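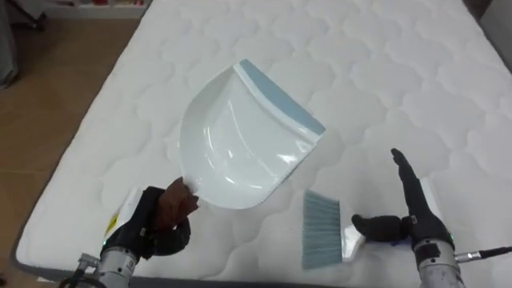 Room Attendants and Summer Housekeeping Team
Stera Guest House - full-time and part-time positions

Do you like the look of a bedroom when everything in it is clean and the window has been open for an hour? We do, and we're looking for a few more people who feel the same way!

Stera is a small guest house with 15 rooms, wood floors that creak in all the right places, and a lot of regulars who come back every summer and ask for the same bed. Our housekeeping team is led by Najwa Smadi, who started here as a room attendant herself and still takes a floor on busy Saturdays. We are hiring for two full-time positions that start right away and run through the end of August, plus part-time hours on weekends.

What you'll be doing

Most of the work is bedrooms. On a checkout day you strip the bed right down to the mattress, check the quilting and the seams for crumbs, hair and stains, and clean it before anything goes back on. Quilted mattress tops are lovely to sleep on, but every little dip in the stitching holds on to dust, so we go over them slowly. Then it's fresh linens, pillows, floor, shelves, and a last look from the doorway.

You'll also:

Sweep and damp-mop the wood floors (no soaking, please, the boards won't forgive you)
Dust low shelves and cabinets, including whatever is behind the books
Turn and air the mattresses on the monthly rotation, always in pairs
Bring laundry down to the basement and fold what comes out of the dryers
Keep your supply cart stocked, with your brush and dustpan clean as well
Write down anything broken, loose or missing so it gets fixed the same day

Each person gets their own set of small tools. The dustpans and brushes we use in bedrooms are kept separate from the ones for bathrooms and the entry hall, and they never trade places. Najwa is strict about this and she's right to be.

Who we're hoping to hear from

You don't need hotel experience. If you've cleaned houses, worked in a school or a care home, or simply run a busy household, you already know plenty. We'll teach you our way of making a bed, which takes most people a couple of days to get quick at.

You should be comfortable on your feet for a full shift, able to lift one end of a mattress with a partner, and OK with stairs - there are two flights and no elevator. We'd love someone who notices things: a shelf that's been missed, a lamp with the wrong bulb, dust along the baseboard. Cheerful is good. Quiet is fine too. Our guests do sleep in.

Hours and pay

Full-time shifts run from 8:30 to 4:30 with a paid lunch break, five days a week, and you'll have your schedule 2 weeks ahead. Full-time pay is $1,870 a month before taxes. Part-timers work Saturday and Sunday mornings and are paid by the hour at the same rate. Lunch comes from the kitchen and it's the same food the guests get, so on Sundays that means the lentil soup. Work shirts and aprons are provided. Please bring your own shoes, closed toe with a soft sole.

Anyone who stays through August gets first pick of the fall hours, which are fewer but a lot calmer.

How to apply

Stop by the front desk any weekday afternoon and ask for Rania Majali, or leave her a note with your name, a phone number, the days you can work and a few lines about yourself. A resume is welcome but not required. If you have a reference, a former employer or a neighbor is fine.

Please get in touch by Tuesday, April 24, 2018. Rania will call everyone back, and we'll invite people in for a short paid trial morning so you can meet the team and see the rooms before you decide.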